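Last updated: December

So the robotics club finally picked a sim task, and it's the server rack one! I voted for the coffee cup, for the record, and I lost. Fine. I've come around.

Our team is called Wondness (don't ask, it was a late night) and we're entering the student round of the Ramalho Challenge. Everything happens in simulation, so no hardware budget and no more stripped screws in the carpet. You get a room, an arm, a rack on a table, and your code has to get the gripper to the right spot on the front panel without smacking into anything on the way.

Easy, right? My first version of the reach planner ran 100 trials and got there in 43 of them. The rest were a mix of elbow crashes and the arm just sort of giving up in midair. I spent most of a week convinced the physics was broken. It was my joint limits. I had one of them in degrees and all the others in radians — I'm still not over it.

After fixing that and slowing down the last bit of the approach, we're at 87. I did a little dance in the computer lab around 11 p.m. and scared somebody at the printer.

The part I like best now is the elbow. Early on I had it coming in high and it looked so awkward, so I let it drop below the shoulder and then bring the wrist back up toward the rack. It's a way nicer move, and it leaves the wrist some room to turn. 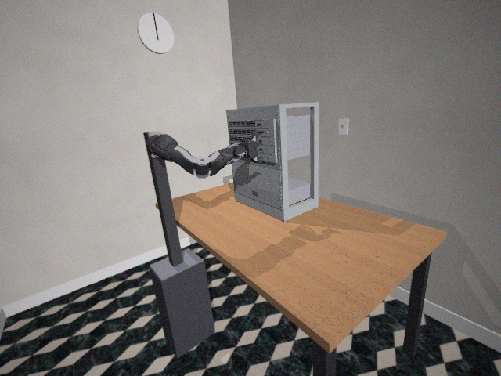 Gripper up against the top left of the front panel, elbow down low.

Next up is randomizing where the rack sits on the table, which I'm dreading a bit. Team Plelus already has theirs working (of course they do). I also want to clean up our config file, which is 203 lines long and has comments in it like "why" and "maybe??"

More after finals. If you've done the Ramalho rack task before, please send me your tips for the wrist!

Get new posts by email — sign up for the Jokside newsletter.

Contact | © Jokside | Back to top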